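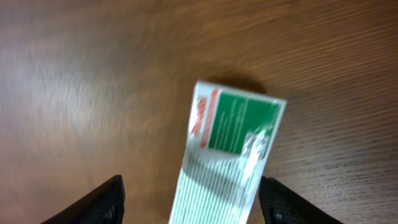
August
By Sanaa Amrani

Section 9. Sorting and boxing first-aid supplies at the table

9.1 Scope

This section covers filling the Plimitz clear insert with small packaged first-aid goods: boxed dressings, flat cartons, tins and small spray bottles. It applies to inserts fitted to the Nendar drawer and to inserts used loose on a shelf. For wall cabinets, see the section on the Galli bracket.

The insert is a shallow open container with a raised rim. It has no lid and is not sealed. Items that need a closed or locked store go in the Plenudow cabinet and are not part of this procedure.

9.2 Before you start

1. Clear a flat table large enough for the insert and the goods. A varnished or sealed top is preferred. Bare wood can hold fluid from a leaking bottle.

2. Wipe the table and let it dry. Do not put cartons down on a damp surface. Board swells at the corners and the end flaps will no longer close.

3. Wipe the insert inside and out with a dry cloth. Check the rim for cracks. If a crack reaches the side wall, replace the insert (part 2259).

4. Have the contents list ready. Use form 234 for a home drawer or form 491 for a workplace drawer. The forms are not interchangeable.

CAUTION: Do not sort supplies on a surface used for food unless it has been cleaned first, and clean it again when you finish.

9.3 Checking the packages

5. Take one package at a time. Read the name, the size and the expiration date. On long, slim cartons the date is often on an end flap or close to the barcode, and the main lettering may run along the length. Turn the carton until you can read it.

6. If the date is stamped without ink, tilt the package toward the light. Bright white board under an overhead lamp can hide stamped figures completely.

7. Set aside any package that is past its date, crushed, or open at a seal.

8. Do not cover or peel off a barcode label. Drawers that are restocked by scanner depend on it.

9. Leave dressings in their original boxes. The box carries the size and the date, and loose strips lose both.

NOTE: Leaflets stay in the carton with the product. If a leaflet has been removed and cannot be matched, discard it and print a new one from the manufacturer's site.

9.4 Placing the insert

10. Put the insert on the table with a short side facing you. This is the direction in which it enters the drawer.

11. Leave clear space to the left of the insert for bottles and tins. These go in last, or in a separate insert, depending on the list.

12. Check that the insert sits flat. If it rocks, look for grit under the base before assuming the part is warped.

9.5 Loading boxes

13. Start at the far end. Lay the first box on its back with its printed face up. A box of dressings that is used often may go at the near end instead, if the list says so.

14. Lay the next box directly below the first, end to end. The ends may touch. Small differences in width do not matter, and a narrower box may sit slightly to one side.

15. Keep all the printed faces up. The product name should be readable from above with the drawer open. Where a box has its name on one end only, that part must not be covered by another package.

16. Leave a strip of empty base at the near end, wide enough for two fingertips. Without it, the last box is hard to lift out once the insert is in the drawer.

17. Do not stack boxes in a single-layer insert. A second layer rises above the rim and catches on the drawer frame. The usual result is a torn flap — sometimes a jammed drawer.

With boxes laid end to end and the bottle and tin kept to the left, the layout is as follows.
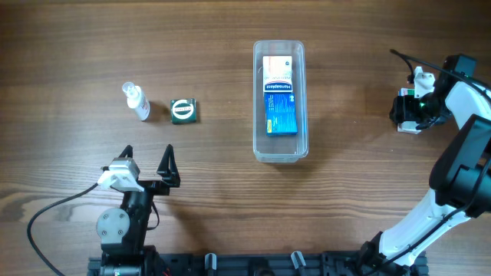
9.6 Bottles and tins

18. Check that the cap of each spray bottle is pushed fully home. Hold the bottle over a paper towel and turn it upside down for a few seconds. If the towel shows any fluid, do not load the bottle.

19. Wipe the bottle and let it dry before it touches a carton.

20. Close tins by pressing evenly around the lid. A tin with a label or emblem on the lid is stored lid up.

21. Place bottles and tins side by side with a short gap between them. They should not rest against the boxes. If the list gives them a second insert, load it in the same direction as the first.

CAUTION: Pressurized cans are not suitable for the insert. Store them as directed on the can.

9.7 Fitting to the drawer

22. Lift the insert with both hands, one at each short end. Do not lift by the rim on one side only. The walls flex and the boxes slide.

23. Lower the far end first, then the near end, until the rim rests on both runners.

24. Close the drawer slowly and open it again. If a box has moved, take the insert out and repeat from step 14.

25. Mark the contents list with the month and your initials and keep it under the insert, printed side up. It can be read through any clear part of the base.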